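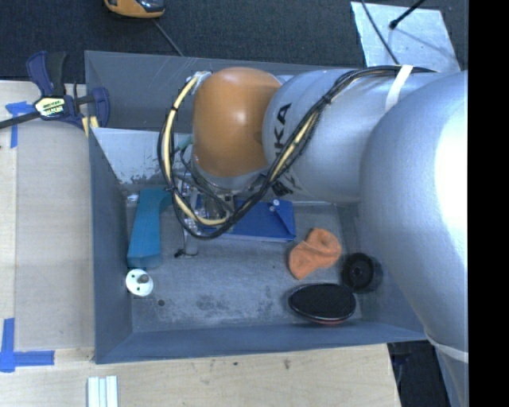 Roscombe Lab Opens Its Gripper Trials to Outside Teams

TRAMLEY – The Roscombe Handling Lab has finished the first full round of its gripper comparison and is opening the second round to outside teams starting in October. Any group with a gripper that can bolt to a standard wrist is welcome to send it in. The lab will run it through the same work as everything else and hand back all the results, good and bad.

The first round put 2 grippers head to head on one arm. The first was a two-finger parallel model from Keane, a small machine shop on the east side of Tramley. The second was the Bradis, a slim-fingered design the lab built in house over the past year. Each one made 200 scored attempts at lifting an item out of a metal bin and setting it down in a tray next to the cell. Counting the setup runs, the arm made 415 attempts in all, and every one of them was logged.

"We had a bet going, and I lost it," said Milagros Bravo, who leads the trials. "I was sure the slim fingers would run away with this. They were great in the corners, really great, and then we'd give them something floppy and the Keane would just scoop it up. I've been doing this for years and I still stood there with my mouth open."

The items are everyday things with very different shapes and surfaces: soft cloth pieces that crumple, flat things that lie tight against the floor of the bin, round things that roll when you touch them. They go in mixed, and an operator reshuffles them by hand between attempts. A pick counts only if the item stays in the grip all the way to the tray. Dropping it over the tray's edge is a miss, even if it bounces in (this came up more than once and was argued over at some length).

Of the 400 scored attempts, 263 were clean picks. The Bradis did better on items lying close to the walls, and the Keane came out ahead on fabric. Flat items gave both of them trouble. Dymphna Fitzgerald, who wrote the scoring rules, has put together a separate set of notes on those misses and thinks they may be the most useful thing to come out of the round.

"With a flat item, the fingertip gets to the floor of the bin and then has to slide under something with almost no height to it," Fitzgerald said. "A millimeter matters. So does the angle you come in at. We changed the approach angle during setup and saw the results move right away, and we froze it before scoring so both grippers got the same deal."

Cabling turned out to be a subject all its own. Lorcan Moriarty, the lab's technician, rerouted the lines to the wrist several times before the scored runs and has written a short guide on how much slack to leave. Visiting teams will get a copy before they ship anything.

Round two will keep the same arm, bin and scoring rules, so new results can be set beside the old ones. The lab is adding a comparison of two camera positions, one overhead and one low at the side.

Teams that want a place should write to Treasa Heffernan at the Roscombe Handling Lab with the weight of the gripper, its opening width and a drawing of the mounting plate. The lab holds an open bench session every Wednesday at 2 p.m., and visitors are welcome to bring parts and questions.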